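Cuesta Long Desk, Black Marble Top
Baltwood workspace range

Hi, and thanks for stopping by the desk page! I get more mail about the Cuesta than anything else I sell, so I rewrote this whole listing in September and tried to put all the answers in one place. The pictures come from the big white hall at Uvisdale.
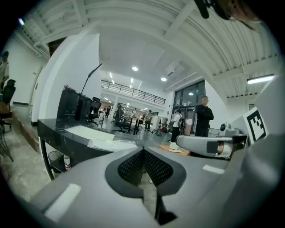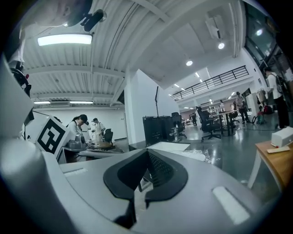

Uvisdale. The black marble top with white veining is in the first picture.

So, the desk. It's long, it's black, and it has that white veining running through the top that makes people want to touch it. I love it in a white room. Uvisdale has white walls and a ribbed white ceiling, and the dark top gives your eye somewhere to land. If your room is already dark, ask me for the pale top before you order, because the black can feel heavy next to brown walls.

The legs are slim black metal. I went back and forth on these for ages (my first version had great big square ones and you banged your knees on them constantly), and I'm so glad I stuck with the thin ones. You get all that floor space back for a wastebasket, a bag, your feet.

What goes well on it

A monitor and a lamp, and then please leave some room! A black gooseneck lamp is my favorite partner for this top. You can bend it over your papers and push it away again when you're done, and the base hardly takes up any space. I don't include a lamp or a monitor in the price, sorry.

For seating, a regular office chair slides under nicely. Tall stools are too high for it, so keep those for a counter or a bench.

The size

The top is 2000 mm long. I list it in millimeters because that's how the shop cuts it, and please measure your doorway and your stairwell as well as the wall you have in mind. It ships as one slab. I can't cut it in half for the elevator, and yes, I get asked.

Weight of the top alone is 42 kg. Two people can carry it on edge, never flat. Carry it flat and you're asking for a crack.

Looking after it

Wipe it with a soft cloth and plain warm water. For sticky stuff I use Skollanix stone soap, a capful in a bucket, and dry it off afterward or you'll get streaks (they show on black, I won't pretend they don't). No vinegar, no lemon, no scouring pads. Coffee is fine if you get to it the same day. Red wine, move faster.

The veining is different on every top. I can send you a photo of the slab set aside for you before it leaves, just tick the box when you order. If you're buying several for one room, tell me, and I'll pull slabs that look like cousins.

Lighting

A polished black top picks up every lamp above it. Uvisdale has long strip lights and little round spots in the ceiling, which is a lovely bright mix for a work hall, but with lights like those you'll want to think about which way your chair faces. Try it at four in the afternoon before you bolt anything down. If reflections bother you, go for the honed finish. It's the same price and a bit softer to look at, though fingerprints hang around longer.

Ordering

Tops are made in small batches, and lead time is on the order form. I hold a slab for a deposit of $100, which comes off your final bill. Legs come in a separate box with the bolts and the hex key taped inside the lid. People throw that lid away. Please check it first!

Spare feet, cable clips and Skollanix soap are on the Baltwood accessories page.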